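## Prellport open day – went, watched the sink demo, still not convinced

**grout_and_about**

Posting this while I still remember it. I went to the Prellport open day yesterday with my brother-in-law, who manages rentals and keeps telling me I'll be out of the cleaning business by spring. Parking was free, coffee was bad, and they had us sign a form at the desk before anyone would let us near the demo rooms.

The one everybody wanted was the bathroom, so we stood in line for that. A woman named Mansa Mensah ran it. She was clear and didn't oversell, I'll give her that. The job was a washbasin with bits of dirt in the bowl and a blue cloth to do it with. They had a screen up showing the robot's own view of the sink.

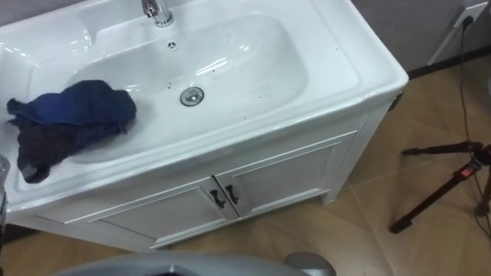
My problem is what they chose to show. I clean 8 units on a turnover day and the sink is the easy part. Show me the hair behind the toilet. Show me a shower door with two years of hard water on it. I asked her about that and she said the sink was what they were ready to show in public, fair enough, but then don't put "bathroom cleaning" on the sign out front.

**Vomer_552**

I was there in the afternoon group. You're being a little hard on it. A cloth is a miserable thing for a robot to handle. It never sits the same way twice. I'd take one decent wipe with a cloth over ten videos of a robot dancing.

**grout_and_about**

Sure, and I believe you that it's hard. But how hard it is for them isn't my problem as a customer. If I hired a guy and he told me picking up the rag was the impressive part, he'd be gone by lunch.

**tilewright**

Did anybody get a straight answer on price? The flyer I picked up said nothing. A man at the next booth told me 2000 a month and then said not to quote him, so I'm quoting him.

**Vomer_552**

He was from Amegashie, they just do the leasing. I wouldn't put much weight on it. Mensah wouldn't name a number when I asked her.

**tilewright**

2000 a month for something that does sinks. OK.

**masitis_fan**

Can we talk about the water? I saw the Masitis demo in May and it was all dry surfaces, dusting shelves and so on. Having the faucet running with the robot standing right there is a real step up, whatever you think of the rest. I took this from the side:
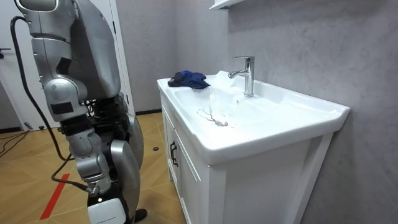
*Prellport bathroom demo, faucet on, cloth on the rim of the basin.*

**grout_and_about**

Nice shot, but look at how much room that thing takes up. My smallest bathroom, you have to close the door before you can stand at the sink. Where does it go? And there's a cable hanging off the arm. I don't want cables near water and neither does my insurance.

**masitis_fan**

It's a demo unit. The cable could be for anything, and I wouldn't assume a finished one has it.

**grout_and_about**

I'm not assuming anything, I'm going by what was in the room. When they show one without it I'll go by that.

**Vomer_552**

The size thing I agree with. I asked whether there was a smaller body planned and got a lot of words and no answer. On the water I'm with masitis_fan though. Rinsing is half of cleaning a sink, so having a live tap in there at least means they're thinking about the whole job.

**tilewright**

A running tap also makes any sink look cleaner. Old showroom trick – I sold tile for years, we kept everything wet.

**Vomer_552**

That's pretty cynical.

**tilewright**

It's pretty true. What I'd want is somebody from the crowd bringing their own mess. Dried toothpaste, a bit of makeup, soap that's been sitting a week. Let them set it up and then let everybody run a finger around the drain afterward.

**masitis_fan**

I'd go to that. I'd also like to see them do the same sink over and over with the cloth dropped in a different spot each time.

**grout_and_about**

Yes to both. I filled out the comment card and wrote pretty much that, plus a line about the sign. If I hear back I'll post it. Brother-in-law wants to go again and has already put his name down for their mailing list, so I'll probably get dragged along.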